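Speaker notes – "Eight Glasses and Other Numbers"
Evening talk, village hall series, Macedo
Waltraud Schwerdtfeger

Start without the slides. Ask who has drunk something in the last hour. Ask who was thirsty when they did it. Wait for the hands to go down, don't fill the silence.

Say plainly what I'm going to argue: most healthy adults have no need of a daily water target, and the people who tell them otherwise are often selling a bottle, a filter or an app. I'm not a doctor. I edited health leaflets for 11 years and I got tired of the sentence "drink at least eight glasses of water a day" turning up with no source under it.

Where the number comes from. Go slowly here. The usual suspect is American advice from the 1940s, which gave a daily figure of two and a half litres for adults and then said that most of that is already in the food we eat. The second part dropped off somewhere. I can't prove that this is the single origin and I should say so. People who tell this story as if it were settled are doing the same thing as the leaflets.

Food. Soup, cucumber, porridge, oranges, boiled potatoes. Even bread has a fair bit of water in it. Then tea and coffee. Someone will object that coffee dries you out. At ordinary amounts, in people used to it, the studies I've read don't show much of that. A mug of tea is mostly water and the body treats it as such. Don't get drawn into beer.

The Woteo story. Keep it short, it's a good story but it runs away with me. They sent our office a "hydration audit", a form with 50 questions. Three of us filled it in. All three of us were told we were underhydrated, including Hundov office's keenest runner, who drinks like a horse. I filled it in again as a person who drank four litres a day and was told I was "at risk of falling behind". Pause. Ask what answer would have got me a pass. I never found one.

Then the general point: when a test has no way of being passed, ask who wrote it. Same with the colour charts on the backs of toilet doors. Pale is fine, dark can mean you need a drink, but vitamin tablets and beetroot will muck up the colour too.

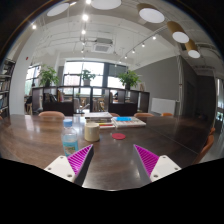 Can you wait until you're thirsty before you drink?

For most healthy adults going about an ordinary day, thirst is a good enough guide. It comes on well before any harm is done. The claim that "by the time you're thirsty it's too late" was repeated at me for years, and when I went looking for what stood behind it I mostly found other leaflets.

Exceptions – do NOT skip these, even if running late:
– older people, whose thirst can be weaker
– anyone with a stomach bug or a fever
– people who have had kidney stones
– heavy work or sport in hot weather
– small children and babies, who depend on somebody else
– anybody whose doctor has given them a figure, higher or lower. Heart and kidney patients are sometimes told to drink less. That figure beats anything I say tonight.

Too much is possible as well. It's rare, and it has mostly hurt people who drank litres in a short time, at long races for example. Mention it once, calmly. I don't want to swap one scare for another.

Skin. There's always a question about skin. I've seen 2 small studies waved about, both measuring things I couldn't see in a mirror. If you were short of water to begin with, more may help. Otherwise I'd want better evidence before getting up in the night for it.

"Flushing out toxins". Ask which toxins. Kidneys work all day whether or not we cheer them on. The Trunum brochure uses the word nine times on one page and doesn't name a single one. (Read out the paragraph about "cellular freshness" if the room is in a good mood.)

Something fair to the other side: lots of people feel better after they begin carrying water about. I believe them. Water replaces fizzy drinks, they take breaks, they walk to the tap. Those are decent reasons to have a glass. I only object to the arithmetic.

Finish on the tap. It's cheap and it's a few steps away. Questions until the hall wants its chairs back.

Comments

pollyanna_b
My mother was told to cut down on fluids after her heart trouble and her neighbours kept telling her off about it. Glad you put that in.

Geoff R.
Still not convinced about the coffee. I'm up and down all night if I have one after four.

tansy
We did the Woteo form at work as well. Underhydrated, the whole lot of us.

Geoff R.
Tansy, did anyone try putting in silly answers?

tansy
My boss did. He's at risk of falling behind.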